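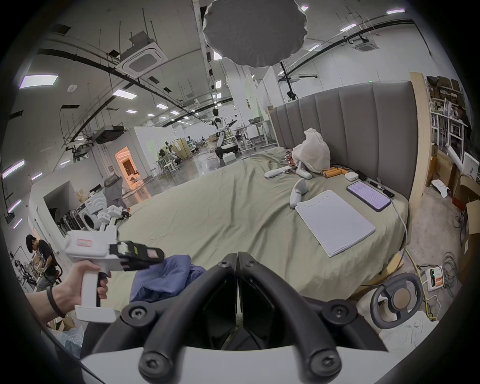 Noltudon, 22 February 2018

Re: [mendlist] 829: sheets worn thin down the middle

Birthe Hallgrímsson wrote:

> Does anyone still turn sheets sides to middle? My grandmother
> did it to every sheet she owned. I have a queen flat that is nearly
> see-through where we sleep and perfectly good at the edges,
> and I hate to cut it up for rags. My worry is the seam. Won't
> we feel it all night? Also, my machine is an old Grullo with
> straight stitch only, so no zigzag.
>
> Birthe

Birthe, yes, yes, do it! I've been waiting for somebody to bring this up. I turned my first one in December and I've done three more, and I'm eyeing the guest bed now.

The seam worried me too, and by the second night I'd forgotten it was there. What matters is that it lies flat. Fold the sheet lengthwise, cut straight down the worn middle, then bring the two outside edges together so they become the new center. If yours has selvages along the sides (my old Cistgate ones do), lap one over the other by a quarter inch and run two rows of straight stitching, one close to each edge. No raw edges, no ridge, and your Grullo will manage it just fine. If the sides are hemmed, unpick the hems first and press them out. I skipped that on my second sheet and got a lump like a garden hose.

The cut edges are on the outside now, where all the thin stuff gets tucked under the mattress. Trim off anything that's really gone, then turn a narrow hem. You'll lose a few inches of width, so measure before you start – a queen on a deep mattress may come up short, but it'll still do beautifully on a full.

For thread I've been using Ekpo cotton and I love it. It's soft, and it doesn't cut into old cloth the way polyester seems to. Fresh needle, fine one, and a slightly longer stitch than you'd think.

Percale is a joy to work with. Sateen slides all over the place, so baste it. I haven't tried jersey and would love to hear from anyone who has (there are 161 of us on here, surely somebody!).

There's a long thread on patching pillowcases in the archive too. It's past 3,000 messages in there now, so search for "housewife flap" or you'll be scrolling until summer.

Please tell us how it comes out – I want to hear all about that seam!

Marnie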